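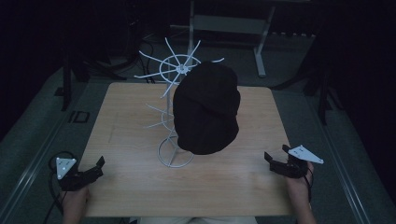 Lower league attendance: is Udell doing better than people think?

northstand_ed
January 3, 2020
Went through the home gates for the first half of the season. Udell Town had 2,449 for the Gekberg game and 2,318 for the one after. For a club in the fourth tier that was almost out of business a few seasons back, I think that's good. Anyone else surprised?

corner_flag
Not really. Gekberg always bring a lot of fans. Take those out and you get a normal crowd. We had 1,912 there in September and it was sunny.

northstand_ed
The second game was against Litari and they brought one bus. So no, it wasn't away fans.

corner_flag
Fair enough on that one. It was also half price for kids that day, so I still wouldn't read much into it.

minhas_till_i_die
Cheap kids' tickets are how you get people back. Minhas stopped doing it and our family section is half empty now. I'd take Udell's numbers.

backpost44
Winning helps more than ticket prices. Udell went 9 games unbeaten in the fall. If they lose four in a row the crowd will go right back down. Seen it before with Litari.

minhas_till_i_die
Litari moved to a ground outside town with no parking. Bad example.

backpost44
They were losing fans before the move. I had a season ticket. 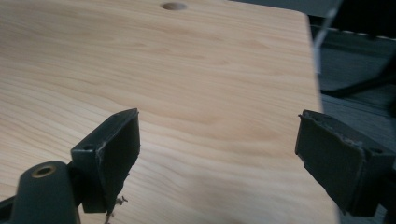 lowblock
Do season ticket holders count in the gate if they don't show up?

northstand_ed
At Udell they only count people who come through the turnstiles. Other clubs in the league add every season ticket sold, so be careful comparing one club with another.

corner_flag
Then Gekberg's figures are too high. They count everything, and there are always rows of empty seats behind the goal.

lowblock
Thanks. Kind of makes the league table of attendances useless.

northstand_ed
It's fine for comparing a club with its own last season. I'll add the rest of the home games when they're played. Next one is Minhas at home.

minhas_till_i_die
We'll fill the away end for that. Get there early if you want to park by the ground.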